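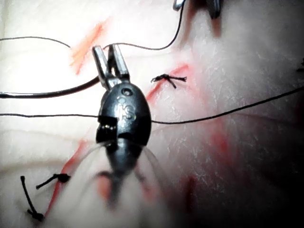

Figure 2. Close-up from the wrist camera during the suturing task on the Clanano practice pad. Two tied knots and the marker lines are visible on the pad.

4. Trying the kit on a suturing task

I'll start with what we were sold, as it shapes most of what follows. The Clanano kit is an add-on for teams who already have a surgical arm and want to record close-up video of their practice runs. It comes as a small camera with a wrist mount, a batch of synthetic skin pads, a marker, thread, and a year of the software that lines the video up with the arm's own joint readings. Tremonby, who sell it, lent us a set for nothing and had no say in what I've written. Shewit Mersha and I did all the runs between us at the Wilton bench, and we're both fairly handy with a needle driver but a long way from being surgeons (I can hear my mother sighing from here).

4.1 The view up close

The thing I most wanted to know was whether the wrist view would tell me anything my usual overhead view doesn't. On knots, yes, and by a wide margin! In Figure 2 you can make out the frayed tails of the knot to the right of the jaws, with the fibres splayed apart at the ends, and from overhead that knot is a black dot. Thread tension is easier to judge too. The long strand passing behind the wrist of the grasper is close to straight and throws a faint shadow on the pad, and once I'd got used to looking for that shadow I found I was using it all the time to guess how far the thread sat above the surface.

Depth of focus is the weak spot. The jaws and the pad near them come out nicely, but the shaft goes soft towards the bottom of the picture and so do the red marks beside it. The second instrument, when it creeps in at the top, is a blur. For a human watching back a run this is a mild nuisance. For our tracking code, which wants to know where both tips are, it's a proper headache, and we ended up falling back on the joint readings whenever the second tip was too soft to pick out.

4.2 Glare and shadow

Polished jaws are bright things under a bench lamp. We dimmed ours and swung it to one side, which helped with the reflections but made the dark corner of the picture darker. Tremonby's handbook suggests a ring light – sold separately, of course – and we didn't have one to try. If you're costing this up for your own group I'd ask for it to be thrown in.

4.3 The pads

I've used worse. The marker takes well on a fresh pad, though some of our lines ended up looking a bit smeared, and the red is easy for the software to tell apart from black thread. Pads do get crowded. Once there are a few finished stitches on one, their tails start to look a lot like the working thread to a tracker, and we had the worst of our labelling trouble on pads like that.

4.4 Runs and labelling

We recorded 67 runs in May and threw out nine, mostly where the camera mount had worked itself loose and the view had drifted. Shewit now checks the screw before every run and I forget to, so you can guess whose runs make up most of the nine. Labelling was done in Sutanto, the viewer that comes with the kit, and I got on with it very well. Stepping back and forth a frame at a time is quick, and marking where a thread goes in and out of view takes two clicks. Exporting is slower than I'd like, and a long run would now and then come out with its last few labels missing. We got round this by splitting long runs before export, and Tremonby say they know about the fault.

The labels from the remaining 58 runs are the ones used in Section 5.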